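Zolance hand trial: frequently asked questions

Answers for the teams who will try the five-finger hand at the Brullis workshop

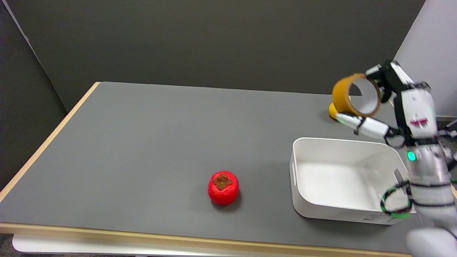
We received many of the same questions by e-mail since the trial was announced in November, so we collected them in one place. If your question is missing, please write to the trial desk and we will add it.

Which hands are you comparing?
Two. The first is the Zolance five-finger hand. The second is the Agudelo two-finger gripper, which we already use in the workshop. Both are driven by the same Zoltness controller, so the differences in the results should come mostly from the hand itself.

What is the task?
Pick one object from the table and put it in the plastic bin. It sounds very simple, and for a person it is. For the hand, a roll of packing tape is quite a different problem from an artificial fruit. The roll can be held by its edge or through its opening, and both are allowed.

How many objects are in the set?
There are 11. We chose them for their shape and surface, and the weight was less important to us. The heaviest one is 400 grams.

How many attempts does each hand make?
300 for each hand. In the first round we stopped the Agudelo gripper at 265, as one finger pad had become worn. These attempts are kept in the results, but they are marked separately.

What counts as a successful attempt?
The object must be inside the bin and the hand must be open and clear of the rim. If the object touches the rim and falls in, we count it. If it falls outside, we do not, even if the hand picks it up again afterwards.

Can the bin be moved?
Between attempts, yes. During an attempt, no. Please leave the side with the handle slot turned to the fruit, because the head camera view is easier to compare this way.

Why do you use a head camera and not one on the wrist?
We tried both. With the wrist camera the fingers covered a big part of a small object just before the grasp. The head camera has its own weakness: the arm can hide one end of the bin. For this trial we accept it. A test with both cameras together is planned, but I can't promise a date.

May I bring my own objects?
Yes, but only for the free session after 3 p.m. They are not included in the comparison. Please do not bring glass or anything with liquid.

Do I need to know programming?
No. The person at the controller starts and stops every attempt. If you want to change the grip force or the closing speed, ask before your turn and we will save a separate profile for you.

Where can I see the results?
They will be sent to all the teams as a table, with the notes for each object. The video recordings stay at the workshop, and you can ask to watch them there.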